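Hemmin: Simulated Tabletop Manipulation, Student Project Data Card

5 min read

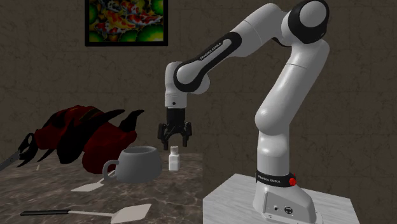

Hemmin is a set of simulated pick and place episodes made by the robotics project course at Gururier. It holds 161 episodes across 17 table layouts. All episodes use a single Franka Emika arm with a parallel gripper, fixed to a pedestal at one end of a table. The set was built for course work on imitation learning and is released so that later student teams can start from it.

Maintainer: Paweena Nakpan
Course supervisor: Torbjørn Sundqvist
Release date: November 12, 2025

## Status

The format is frozen for this release. The task text is not, and some instructions will be reworded. Scripts that match on the full instruction string will break when that happens. Match on `task_id` instead.

## Contents

Each episode is one directory:

```
episode/
 meta.json
 states.npz
 actions.npz
 frames/
 outcome.json
```

`meta.json` holds the layout name, the task id, the instruction, the random seed and the operator code. `states.npz` holds joint positions, joint velocities, gripper width and the pose of every object on the table. `actions.npz` holds the commanded end effector motion and the gripper command. Frames are rendered at 10 Hz. States and actions are stored at the same rate, so row n in either file belongs to frame n.

Object poses are given in the robot base frame. Rotations are quaternions in w, x, y, z order. The July pre-release used x, y, z, w. Any loader written against it needs to be changed.

## Tasks

There are 4 task families.

- `lift`: grasp the named object and raise it clear of the table.
- `shift`: move the named object to a target region and release it.
- `clear`: move every object out of a target region.
- `upright`: set a fallen object on its base.

Layouts mix small household objects such as mugs, bottles, scissors and spatulas with larger items that block the direct path. The blocking items are never the target. They can still be touched or pushed, and contact with them does not end an episode.

Flat objects are included on purpose. A spatula lying on the table leaves little room for the fingers, and most operators needed several tries before they could lift one by the handle. Failed tries are kept when the episode as a whole was completed.

## Collection

Episodes were recorded by students in the course using Lotolance, the in-house teleoperation client. The operator moves a handheld controller and the client sends relative end effector motion to the simulator. The gripper is driven by a trigger and is treated as open or closed. Intermediate widths appear in the state data only while the fingers are moving.

Before each episode the layout is loaded and the object positions are shifted by a small random offset. The seed in `meta.json` reproduces the offset exactly on the same simulator build. It does not reproduce the contact behavior on other builds.

Table material, wall material and wall decoration are drawn separately from the object layout. Two episodes with the same layout name can therefore look quite different. Lighting is fixed within an episode.

## Outcome labels

`outcome.json` contains `success`, `dropped` and `collision`. The first is computed from the final object poses. The other two are computed from the contact log and cover the whole episode. An episode can be a success and still be marked `dropped`.

Success for `upright` uses a tilt threshold. Paweena checked these labels by hand and corrected the ones where an object was resting against a neighbor. Corrected files have `"reviewed": true`.

## Splits

Splits are made by layout. No layout appears in both train and test. The lists are in `splits/train.txt` and `splits/test.txt`. Please do not reshuffle by episode. Several teams did so during the course and reported scores that could not be compared with anyone else's.

## Known problems

- Mugs sometimes jitter when the gripper closes on the handle. This comes from the simplified collision mesh.
- Soft-looking objects are simulated as rigid bodies. They do not fold or compress.
- Thin blades can sink slightly into the table surface after a hard drop.
- The first frame of some episodes is rendered before the objects have settled. Skip it if exact poses matter.
- Operator codes are not balanced across tasks. Most of the `clear` episodes come from one pair of students.

## Intended use

Course assignments, small imitation learning baselines, and tests of data loading code. The set is too small to train a general policy and has no matching real robot data. Results on it should not be read as evidence about a physical arm.

## Baseline

The reference baseline is a behavior cloning model named Levis, kept in `baselines/levis`. It takes the current frame and joint state and predicts the next action. Train it with:

```
python train.py --config configs/levis.yaml
```

Run evaluation with the seeds listed in the config. Torbjørn will not accept course reports that use other seeds.

## Changes and contact

Report wrong labels or broken episodes through the issue tracker. Include the episode directory name and the simulator build. Requests for new layouts go to the current course team and are handled at the start of each term.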